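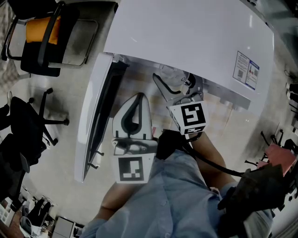

Passar a ferro com pinças de mão: recomendações para a gravação de demonstrações

Oficina Doméstica Benville – Folha de conselhos práticos
Novembro de 2019

A presente folha destina-se às pessoas que gravam demonstrações de tarefas domésticas nas instalações da Benville ou em casa própria, com o conjunto de pinças Mistero. Trata apenas do trabalho com ferro a vapor e tábua. As recomendações relativas à cozinha e à arrumação de roupa constam de folhas separadas.

Preparação do espaço

A tábua deve ser aberta e travada antes de se calçarem as pinças. Uma vez com as mãos ocupadas, qualquer ajuste do suporte obriga a interromper a sessão. Recomenda-se regular a altura de modo que os antebraços fiquem quase horizontais quando as pontas tocam na superfície. Quem trabalha com a tábua demasiado baixa tende a inclinar o tronco, e a câmara da cabeça passa a registar sobretudo o chão.

Convém deixar livre o corredor entre a tábua e a parede. Cadeiras com rodízios devem ser afastadas para um lado, de forma a não se deslocarem durante a gravação. Não é necessário esvaziar a sala: uma divisão com mobília e objetos de uso corrente é perfeitamente aceitável.

As etiquetas coladas à tábua pelo fabricante podem permanecer. Se alguma estiver na zona onde o ferro irá passar, deve ser retirada ou coberta pela capa de tecido.

Cabos

O cabo de cada pinça deve sair para o lado de fora do corpo e nunca cruzar a tábua. O cabo do ferro segue pelo lado oposto. Antes de começar, faça o movimento completo em vazio, de uma ponta à outra da tábua, e verifique se algum deles fica esticado. Uma folga de 40 centímetros é suficiente na maior parte dos casos.

Como segurar o ferro

1. Coloque o ferro de pé, com a ponta para cima, ao alcance da pinça que o vai segurar.

2. Aproxime a pinça devagar, com os dedos bem abertos, e feche-a sobre a pega. O ferro não deve ser agarrado pelo cabo elétrico nem pela tampa do depósito.

3. Levante-o ligeiramente e aguarde 2 segundos. Se rodar dentro da pinça, pouse-o e repita a preensão mais perto do centro da pega.

4. Mantenha a outra pinça aberta sobre a tábua, pronta a esticar o tecido. Os dedos devem ficar sempre atrás da base do ferro, no sentido do movimento.

5. No final de cada passagem, volte a pôr o ferro de pé. A demonstração só termina quando a pinça o largou.

Nas primeiras sessões, pratica-se com o ferro desligado da corrente e o depósito vazio. A passagem ao ferro quente depende de autorização do responsável de sala.

Marcadores

Os blocos com padrões quadrados a preto e branco permitem calcular a posição das pinças. Devem ser limpos com um pano seco – o vapor deposita-se nas faces e cria reflexos. Mangas compridas são admitidas, desde que o punho esteja abotoado e não tape o bloco.

Ritmo e duração

Trabalhe a uma velocidade regular, um pouco inferior à habitual. Um erro corrigido com calma pode ser conservado na gravação; um gesto brusco obriga, em regra, a recomeçar. Cada série compreende 6 demonstrações, seguidas de uma pausa. As pinças pesam mais ao fim de alguns minutos do que parece no início, e o cansaço nota-se primeiro no pulso que segura o ferro.

Para o tecido, prefira panos de algodão lisos e de uma só cor. Camisas e peças com botões ficam reservadas aos participantes que já concluíram o nível Rurkeck.

Arrumação

Desligue o ferro, retire a ficha da tomada e deixe-o arrefecer de pé. Pouse as pinças no respetivo suporte com os dedos fechados. Enrole os cabos em voltas largas, sem os dobrar junto à entrada do punho. O registo da sessão faz-se no formulário 594, disponível no arquivo Qaisi, com indicação do tecido utilizado e das demonstrações a excluir.

Dúvidas sobre o material devem ser apresentadas ao balcão da oficina antes da sessão seguinte.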